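Skekgate Home and Garden Forum > Indoors > Bedding and laundry

Duvet covers: buttons, poppers or zip?

kerr_t
Right, I'm replacing the spare room bedding before my sister comes in September and I've gone round in circles. The old cover has buttons, and two of them have vanished. I've found a set I like at Stosus for 58 pounds, but it only comes with a zip. I've never owned a zipped one. Does it scratch your feet? Does it jam? I don't want to spend that and then be fighting it every wash day.

fallahi_soudabeh
Zip, every time. I've had mine for years and it's never caught. Close it before it goes in the machine, otherwise you'll open the door and find all your socks have moved into the duvet cover. Keep the zip at the foot end and you won't feel it at all.

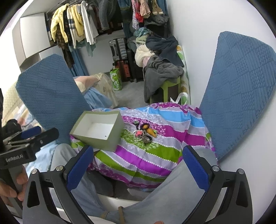

The other thing I'd say is measure your duvet first. A double isn't always the same double, and if the cover's too big you get that horrible lump at the bottom and nothing up by your chin.

stirkov58
Sorry, can't agree. When a zip goes, the whole cover goes. When a button goes you sew on another button! I've got my nan's button tin and I'll be dead before it runs out. Poppers are the worst of both, mine rusted and left little brown marks on a white sheet.

fallahi_soudabeh
You can replace a zip, you know. It's a straight seam. My machine did one in an evening, with a break for tea.

stirkov58
YOUR machine, yes. Some of us are doing it by hand with a needle we can't thread.

kerr_t
Ha, that's me, I'm afraid. I can do a button but that's the limit. How about patterns? Plain looks smart but the dog sleeps in there when there's no visitor and he's the colour of a doormat.

roya_z
Patterned! I went off plain years ago, every crease and hair shows. Something busy hides the lot, and you needn't iron it either – well, I don't. Rosine wrote a good bit on this for the newsletter, I'll paste it in because the link's stopped working.

Loud sheets and how to live with them
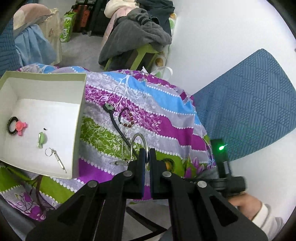 Rosine Bodin
Newsletter editor, Skekgate Home and Garden

I like a bright sheet on a bed. Wash it inside out, on its own the first time, and don't leave it on the line all afternoon in full sun or the blues will go first. If the sheet is loud, I'd keep the pillowcases plain and pick up one colour from it. Purple is easier to match than you'd think, green is a nightmare.

stirkov58
I'd argue about the pillowcases. Go the whole hog, I say.

arash_salehi
Mine all match and it looks like a bed in a shop window. Not keen. On the original question though, I'm with the buttons.

kerr_t
Two all on buttons and zips, then, no help whatsoever. I'm going to measure the duvet tonight and have a look at the zip in the shop.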